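**Thread: getting the loose paper slips into one notebook**

I keep being asked how the slips get sorted, so I'm putting it all in one place. 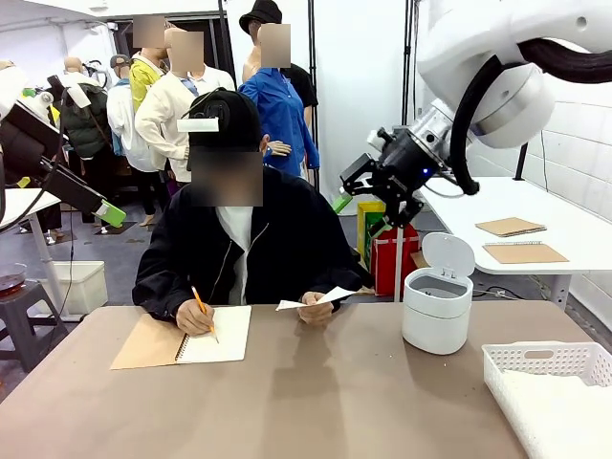

Notebook open, pencil down, slip in the other hand. Small bin on the right with its lid up.

—

The problem first. I write things on whatever paper is nearest. Measurements, phone numbers, what someone wants taken in at the waist, what we've run out of. By the end of a month there are slips in coat pockets, in the till drawer and under the kettle.

—

In October I emptied the lot into a shoebox and counted. 60. A fair few said the same thing as each other. One said "Heidrun, blue, longer" and I still don't know whether that was a skirt or a curtain.

—

What I do now is one slip at a time. Unfold it, read it, copy it into the notebook in pencil, put it in the bin, pick up the next one. I don't sort them first. I tried sorting them first and ended up with seven little piles and a cup of cold tea.

—

Pencil and not pen. Half of what I copy changes within the week and I'd like to be able to rub it out. Any ordinary yellow pencil will do. Keep the sharpener in the same place every time or you'll be looking for that as well.

—

Spiral binding is worth having. It lies flat and you can fold the cover right round if you're short of room. I had a stitched one from Plattner before and spent the whole time holding it open with my elbow. Nice paper, though.

—

Plain pages suit me better than lined. A measurement often comes with a small drawing and lines get in the way of that. Ambros prefers squared. He's welcome to it.

—

The bin. A small one on the table beats a big one on the floor. With the big one I'd keep a slip in my hand, think "I'll drop that in later", and there it was on the table again. Leave the lid up while you're working and close it when you've finished.

—

I also keep a basket for the things that aren't paper. Spare buttons, a tape measure, odd keys. It all turns up in the same pockets. The basket gets its own turn another time. If you stop to deal with a button you won't get back to the slips.

—

Cover the table if you mind about it. Brown paper off a roll is cheap and you can jot on it, but be careful — that's how I ended up with notes on the table covering, and those had to be copied across too.

—

How the notebook is laid out:
- left-hand page: people, with whatever they asked for
- right-hand page: things to buy or find
- inside the back cover: phone numbers

That's the whole system. I don't do an index.

—

Mathias Holzer asked what happens with receipts. Those don't go in the notebook and they don't go in the bin. Envelope, month on the front, done. Same for anything with a signature on it.

—

And Arash asked why I don't just use my phone. I've tried 2 apps. Both were fine until my hands were full of pins.

—

If you've got a big backlog, do it in two sittings. The writing goes downhill after a while, and there's no point swapping a slip you can't read for a page you can't read.

—

Small correction to the layout post: if a job is from the Drunmont shop I put a D in the margin. Forgot to mention that. It saves me ringing the wrong people.

—

Heidrun has replied. It was a curtain.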